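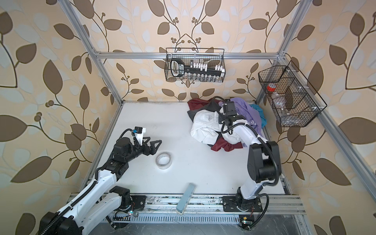
Laundry Term at the Wedier Robotics Club

Welcome to our gallery page, and thank you for stopping by! For anyone new to the club, we meet in the old music room at the Wedier school, 5 flights up (bring water), and every term the students choose one everyday chore and see how far they can get with it. Last year it was setting a table. This time the vote went to laundry, which made all the parents laugh, and we have been happily up to our elbows in shirts ever since.

Baltasar Painemal has been leading the programming group and Delia Urrutia looks after everything that bolts, clips or comes loose. Between them they have kept the students going through a good many long afternoons, and the students set themselves a goal of 300 practice runs before the open house in June. At last check they were at 189, and the log sheet on the door is getting wonderfully full.

The first thing they learned is that cloth never sits the same way twice, so much of the term has gone into simply taking hold of one piece without bringing along its neighbors.
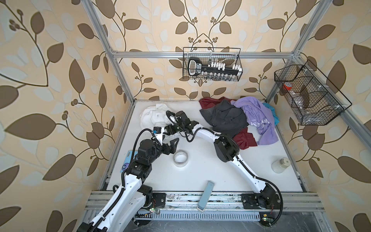

The right arm reaches over to the white cloth at the back. The lavender T-shirt is on top of the pile on the other side.

We had a lovely discussion about whether the arms should take turns or work together. The younger group was firmly for taking turns, the older ones wanted both going at once, and in the end we tried it each way and let everybody write up their own notes (some of them with drawings, which we treasure).
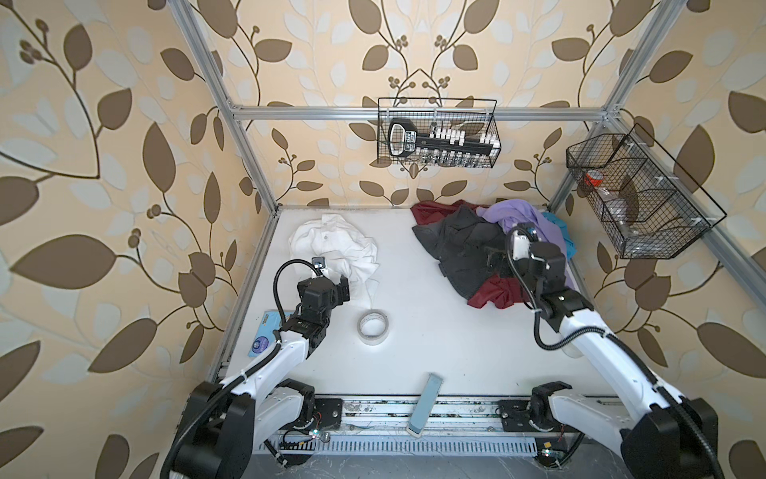

Both arms busy: the left one on the white shirt, the right one in among the dark red, gray and lavender.

If you have outgrown T-shirts at home, we would love to have them, any color and any size. Leave them with Delia at the front office before 4:30, and do come and say hello at the open house!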